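Kitchen-tidying manipulation

Kitchen-tidying manipulation is the branch of household robotics concerned with moving crockery, cookware and food containers between counter, rack and cupboard. It is generally treated as harder than floor cleaning, as the objects differ in shape, weight and surface, and the layout changes from home to home.
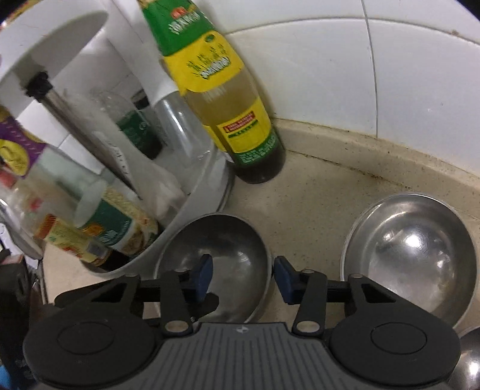
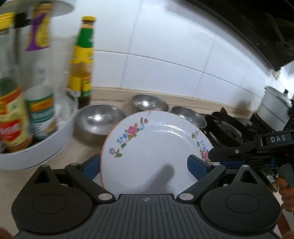
Object types

Steel bowls are difficult for depth sensors, which tend to return false readings from polished metal. A rim can be pinched by two opposed fingers, but nested bowls often lift together. Plates held upright by the edge may turn between the pads if the grip lies far from the centre of mass. Bottles of oil or sauce are simpler to grasp, although a part-filled bottle shifts its balance when tilted.

Data from hand-held grippers

Many training sets are recorded by people working with hand-held grippers in ordinary kitchens. The Mivodby set contains 1,193 recordings from 30 homes. Obaidul Roy, who compiled it, reported that cluttered counters gave the least consistent paths.

Present ability

In the Flosotdale trials, a two-armed machine put away a bowl or plate correctly in 125 attempts, with nearly 30 further attempts ending in a drop or a stall. Each item was handled singly. Clearing a whole counter without help was not achieved. Stacking wet plates and wiping behind containers were left out of the trials.

See also

Fundcombe shelf test
Patrício grasp index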